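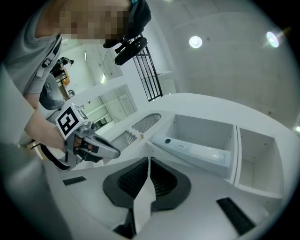

Hand-held gripper with marker cube on top, held over the counter unit.

Nurka Hand-Held Gripper: Setup and Care FAQ
Maintained by Nelli Halonen. Last changed Jun 3, 2021.

How often do I check the fingers?
Every 18 hours of use. Close the jaw slowly and look at the tips. They should meet without one riding over the other. If they don't, loosen the finger screws, line the tips up and tighten again.

Can I clean the marker cube with alcohol?
No. It lifts the black print. Use a dry cloth, and replace any face with a scratch across the pattern.

Do both grippers need calibrating if I only changed one?
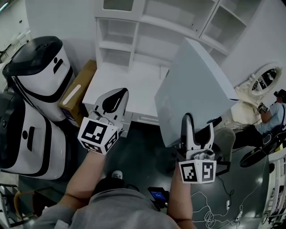 Yes. Calibration is stored per pair, so run the full Prendel routine for left and right, 36 poses in all. Start with the jaws open and the cubes facing out. Watch your cables before you step back. White ones on a dark floor are easy to see, but they still tangle, and a pulled plug means starting over.

Tracking drops out when I lift a flap. Why?
Usually the cube has turned away from the other camera. Take the flap by its free edge and keep your wrist out of the way. If it still drops out, clean the lens and restart the Tasholm tracker. 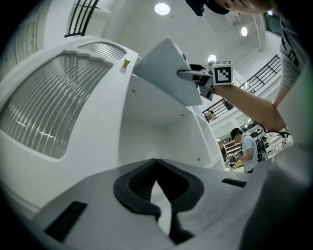

Flap door held at its free edge, second gripper in the foreground.

Which finger pads fit?
Marchetti soft pads, part 104. The old hard pads were dropped in December. Change both pads on a gripper together, then wait 3 hours for the glue.

Where do I report a fault?
Write it in the gripper log with the unit number and tag the unit before you put it back.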